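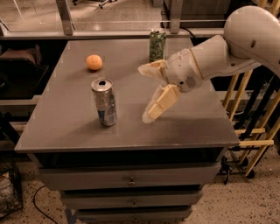 **Changes to drink can and mixed metals collection, starting in November**

The Lemcombe sorting line will switch to separate aluminum collection at the start of November. The change affects all office floors, the two break areas in the Brutstead building, and any department that keeps its own bin. Glass, paper, and food waste are not affected.

**Why the stream is being split**

Until now, aluminum cans have gone out in the same container as steel cans, foil trays, and jar lids. Our hauler, Peixoto, charges for mixed metal by weight and applies a contamination fee when a load fails inspection. Last year we sent out 3,743 pounds of mixed metal, and 4 loads were charged the fee. In each case the inspection sheet listed the same two problems: liquid left in the cans and plastic items in the container.

Clean aluminum is accepted at no charge. Steel and other metals stay on the paid rate. The saving depends on how well the streams are kept apart, so we have not put a figure in the budget for it yet.

**What goes in the aluminum bin**

- Soda, beer, seltzer, and energy drink cans
- Aluminum bottles with the cap removed
- Cans with printed or painted sides (the coating burns off at the smelter)

Cans with a full plastic sleeve need the sleeve cut off first. A sleeve can be told from print by the seam, a raised line running from top to bottom. If the sleeve will not come off, put the can in general waste.

**What does not go in it**

- Steel food cans
- Foil, foil trays, and foil-lined pouches
- Aerosols, empty or full
- Bottle caps and jar lids
- Batteries of any kind

Steel can be checked with the magnet on the side of each bin. If the can sticks, it goes in the metals container next to it. Aerosols go to the maintenance cage as before.

**Preparing cans**

Empty the can into a sink and turn it upside down on the drain rack for a minute. A rinse is useful for juice and milk-based drinks but is not required for the rest. Leave the tab attached. Loose tabs fall through the screen at the sorting line and are lost with the dirt and broken glass.

Please do not crush cans. The Grukitz sorter separates items partly by shape, and a can flattened end to end is read as a lid and sent to the wrong chute. Peixoto bales the material after sorting, so crushing it here saves no space on their end. The crusher on the wall in the Brutstead break area will be taken down when the new bins go in.

**Bins and pickup**

The new bins are gray with a round opening in the lid. Each holds 30 gallons and takes a clear liner. Black liners will be left at the dock, as the driver has to be able to see the contents. Spare clear liners are on the lower shelf of each supply closet.

Pickup moves from twice a week to every Saturday. Departments with their own bins should bring them to the dock by 4 p.m. the day before. Bins left in hallways overnight block the floor scrubber and will be moved to the dock without notice.

**Deposit cans**

Some floors save deposit cans for their coffee funds. This may continue. Deposit cans must be kept in a labeled bag inside the department and returned by someone from that department. Once a can is in a gray bin it belongs to the Peixoto load and should not be taken back out.

**Trial results**

The second floor at Lemcombe tested the new bins for one month. The count at the end was 366 cans, and the load passed inspection. The most common wrong item was the foil yogurt lid. A label showing lids with a line through them has been added to the final bin design.

Requests for an extra bin, or for a move of an existing one, can be made on the facilities form under "Waste and recycling." Give the floor and the nearest door number.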